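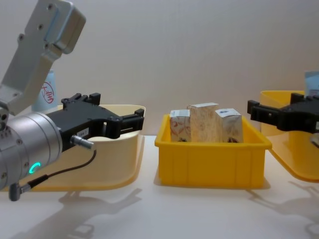 Komanitz Building, Packing Room Meeting
Minutes, June

Meeting opened at 9:30 a.m. Minutes of the May meeting were accepted with one change: the delivery from Birnitz was 314 cartons, not 341.

1. Bins
The yellow bins stay on the white table for sorting. Small paper cartons go upright and side by side in the ribbed bin, so the printing can be read from above. The shallow cream bins are for pouches. Agreed that cartons and pouches are not to share a bin, even at the end of a shift.

2. Pouches
Shirima has asked for pouches to be stood up and not laid flat — two complaints in May were about creased corners.
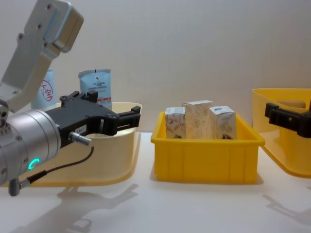

The crimped top edge should not be folded over to make a pouch fit. If a bin is full, start another one. The next order is for 300 pouches and is due before the end of the month.

3. Labels
Kelton will reprint the shelf labels at the larger size. Cost to be checked before the order goes in. The old labels can be used up on the back shelves.

4. Table
Request to move the table closer to the door was discussed. No decision. Carried over to July.

5. Other business
Flat boxes are not to be left in the hallway. The tape order is still open with Birnitz.

Meeting closed at 10:15 a.m.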